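The Washing-Up at Fondley

By the time the kettle had boiled for the second time that afternoon, Dorin Pîrvu had told his mother-in-law three times that he was not looking at the bench, and she had told him three times that he was. It ran along the white wall at the far end of the Fondley workshop, and on it was the chore she had set for the arm, which was to put away the glass.
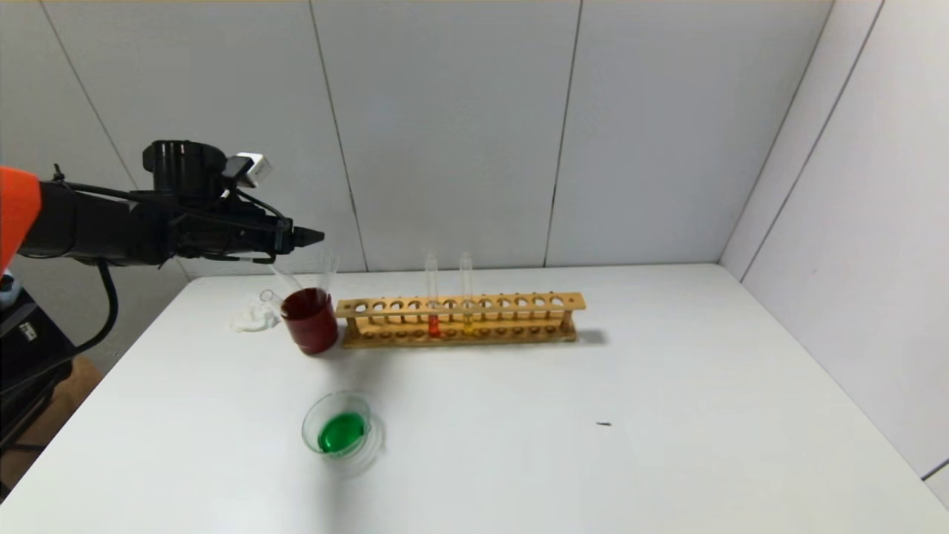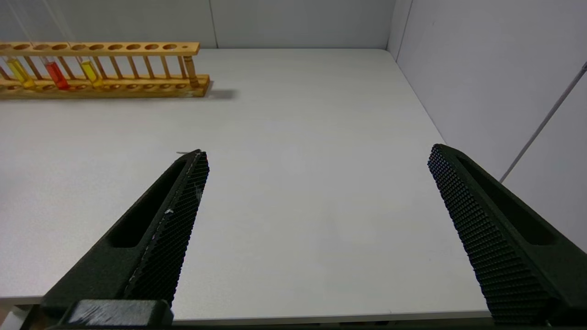
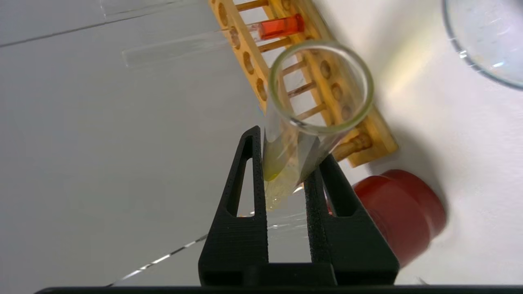
She had wanted a machine to do the tidying ever since she gave up the shop in Zwane Street, where she had mixed inks and dyes for people who still wrote letters, and where she had washed (by her own reckoning, and she was a woman who reckoned) 204 tubes in a good week. Her hands had gone stiff with it. "If it can put a tube back in a rack without my standing over it," she said, "I shall believe the rest of what you tell me."

Dorin poured the tea and said that was a fair test, although he privately thought it a hard one. A factory arm could lift an engine all day and never tire, he explained, and would still make a poor fist of a teacup, and glass was worse than a teacup, what with the light going straight through it. He had spent the whole of October on Stilus, as he called the program, teaching it to be gentle, and it had cost him 51 tubes and a good deal of sleep.

"Only 51?" said his mother-in-law. "I broke more than that the winter your wife was born."

They drank their tea. She asked whether it could iron, and he said no. She asked whether it could make a bed, and he said it could make something, and that you might even get into it if you were tired enough. She laughed at that so hard that she had to put her saucer down, and then she told him the whole long story of the lodger from Pasisness who slept in a hammock to save on sheets — it took a while, as it always did, and he knew the ending, and he enjoyed it anyway.

"It's slow," she said at last, nodding towards the bench.

"It is slow," Dorin agreed.

"So was I, to begin with. My father gave me one rack and one afternoon, and he never said a word about the time." She held out her cup for more. "Leave it be, Dorin. Let it get on, and find us a biscuit."

He went to look for the tin.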